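Workplace Notes

The light wooden table, and what we keep leaving on it

When we moved into the Jalstead building last November, the plan was that every surface would have a purpose. There were desks for desk things. There was a kitchen corner for kitchen things. Then somebody set a kettle down on one of the light wooden tables out on the main floor, the kettle was found to be convenient there, and the plan has been in retreat ever since.

I was asked to write something short for this issue about shared tables, on the grounds that I had complained about them at lunch. I would like it on record that I complained about one table, and mildly. But a walk around the floor did produce enough material for a column, including a banana with its own plate and a corn cob that will never be dinner.

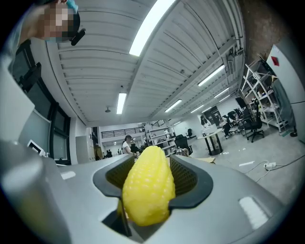
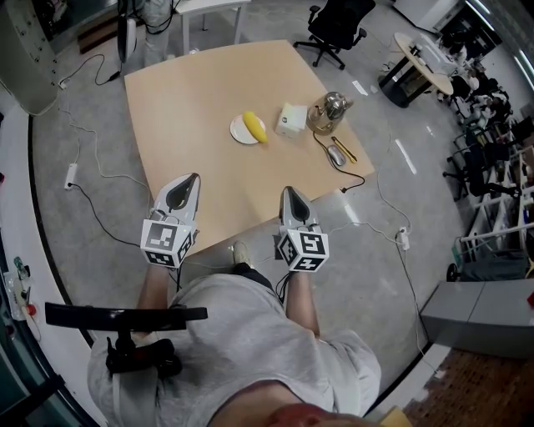

Posted by Wen-hsiung Ko | July 22, 2018 | Around the Building

Start with the kettle, which is a perfectly good stainless steel kettle and does nothing wrong. The trouble is the company it keeps. A box of tissues beside it, fine. A computer mouse in front of it, less fine. A pen or marker next to the mouse, because one or the other will turn up next to anything. Each of these has a sensible reason to be on a table. Put them together and you have a still life called "Where Did I Leave That."

My main request concerns the mouse. Please don't keep a wired mouse within pouring distance of a kettle. The cord from one wanders over toward the other, the cord from the other hangs off the edge, and sooner or later an elbow will be introduced to both. If you need the mouse, take it to a desk. If you need tea, I recommend a mug, and a bit of clear table to put it on.

The banana I can't fault. Somebody gave it a plate, a round white one, and laid it on the diagonal like a thing you'd be charged extra for at a hotel. Most fruit in this building gets no such treatment. I found a pear in the Lam meeting room in spring that had been there long enough to have opinions. So, more plates, please, and the usual reminder that fruit left out over a long weekend is going in the bin whoever's it is.

Then there is the corn. It's a toy, bright yellow and very shiny in the kernels, and I have now heard three people say it made them hungry. It belongs with the rest of the play food, which lives in the Skinetti bin on the bottom shelf. Yen-ting Chiu sorted that bin earlier this month and she would like it to stay sorted. Her rule is that pretend food goes in the bin and real food goes in the kitchen corner, and if you are unsure which you are holding, bite it gently. I believe the last part was a joke. She didn't laugh, though.

A word about power strips while I'm down at that level. We have white ones on the floor on either side of the table, with cables going off in various moods. The floor is nice and glossy and the cables show up well on it, so there's no excuse for walking into them, but I have managed it twice. If you unplug something for good, coil the cable and take it with you. Extra cable ties are in the drawer marked Erelano, under the manuals for a coffee machine we no longer own. We bought a bag of 1,000 and I'd like to see a dent in it before I retire.

What I'd propose is modest. At the end of the day, whoever is last at a table looks at it. That's the whole procedure. If something on it is wet, wipe it up. If something plugs in and nobody is using it, unplug it. The kettle can go back to the kitchen corner, where it has an outlet of its own and a view of the sink.

Objections can go in the suggestion box, which was last seen on a table.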